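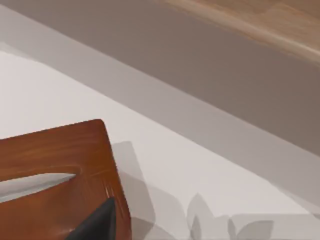

A brown wooden cutting board on a white tabletop.

Doll maker Plenoria will let collectors choose the look of its next fashion doll, the company said on 26 December 2025. Voting is open on the Plenoria website and closes at the end of January.

Two designs made the final ballot. The first, entered under the name Nenivham, has a chin-length copper bob, freckles and a green wool coat. The second, Flelar, has long silver hair with bangs and comes in a navy sailor dress with ankle boots. Both use the company's standard 11-joint body, so clothes and shoes from earlier releases will fit.

The finalists were picked from 187 entries sent in by collectors since June. Entrants had to submit a front and back drawing, a hair color and one full outfit.
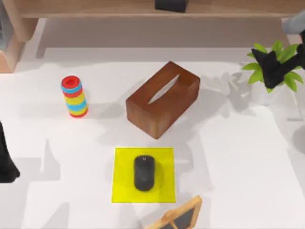 "We had a lot of pastel hair this time, and a lot of good coats," said Eirlys Prosser, who manages the collector line. "The coat on Nenivham will be the hardest thing to make at that size. The lining alone took our sample room 14 tries."

Prosser said the winning doll will be sold by preorder only, with one order window and no second run. The price has not been set. Each buyer will be limited to 2 dolls, the same limit the company used for its last collector release. 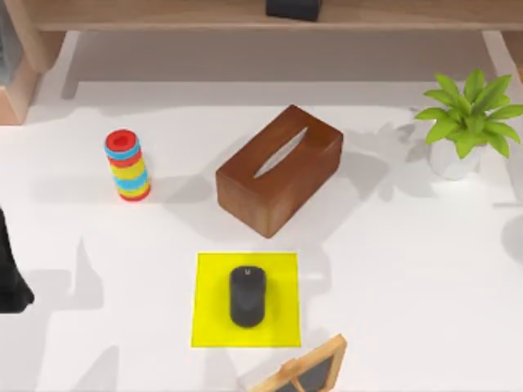

A stacking ring toy in red, light blue and yellow stands on the left side of the table.

Face paint for both finalists was done by Trefor Prothero, who has worked on the line for several years. He kept the side-glancing eyes that collectors asked for and gave each doll a different lip color. Eye color is not part of the vote.

Niskanen, the shop that handles orders outside the United States, will carry the winner at the same time as the Plenoria site. Shipping costs will be posted when the order window opens. 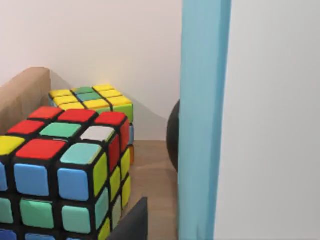
Voters need a free collector account and can vote once. Votes cannot be changed after they are sent. The designer of the winning doll will receive the first one off the line and a signed copy of the box art. The runner-up will not be produced, but Prosser said its outfit may be sold separately.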